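Lalit Sachdeva came to Clondivden twelve years ago to repair shoes, and he still repairs them. But in the evenings, when the shop is closed, he cooks for people he mostly does not know. In the town they call it simply "Lalit's table". I visited him in December, at four in the afternoon, when the first onions were already in the pot.

"In the beginning I cooked only for myself, and I cooked too much," he told me. "My mother made food for 12 persons every day. I never learned the small quantity." He gave the rest to the woman upstairs, Ute Rathjen, who was at that time recovering from an operation on her hip. She returned the bowl with plum cake inside. After that a bowl went up or down the stairs nearly every day of the winter.

Mrs. Rathjen is now 81 and she sits at the same place each time, close to the heater. I asked her what she thought of the food in the first week. "Too hot," she said. "I drank milk with it. I did not tell him for one month, because I was afraid he would stop." He has since learned to keep the green chili in a separate dish, and she has learned to take a little of it.

The rules of the evening are few. People write their name on a paper in the window of the shop before noon, and when the paper has ten names it is full. Everyone pays what they like into a tea tin. Some weeks the tin holds 100 euros and some weeks it holds mostly coins, and Mr. Sachdeva says he buys the same rice in both cases.

I wanted to know if strangers find it difficult to talk to each other. He thought about this for a long time – he is a man who puts down the spoon before he answers. "The first fifteen minutes are difficult," he said. "They speak about the weather and the bus to Buvthorpe. Then somebody asks for more bread and it becomes easier. I do not know why bread does this."

Romain Guérin, who drives that same bus, has come since the second year. He told me that he ate alone in his kitchen for a long period after his divorce, standing up, often from the pan. "Here I have to sit," he said. "And I have to wait until the others have food also. I had forgotten how to wait."

Not every evening is a good one. There was a quarrel about politics two years ago, and one guest has never returned. Mr. Sachdeva wrote him a letter and got no reply. He spoke about it more than about anything else that day, and I had the feeling that he still keeps a chair for this man in his mind.

When I asked if he would ever open a real restaurant, he laughed and shook his head. A restaurant has a menu, he explained, and then people come for the menu. He prefers that they don't know what they will get. On my evening it was lentils with spinach, rice, and a carrot pickle that I would gladly eat again. I left at ten with a jar of it in my coat pocket.

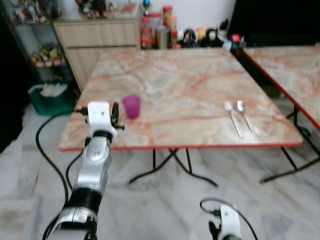
## Lalit's carrot pickle

Cut 4 large carrots into thin sticks and dry them well in a cloth. Mix them with a spoon of salt, a spoon of crushed mustard seed, half a spoon of turmeric and the juice of two lemons. Put everything in a clean jar and keep it in the fridge. Shake the jar once a day. Mr. Sachdeva starts to eat it on the third day, Mrs. Rathjen on the fifth.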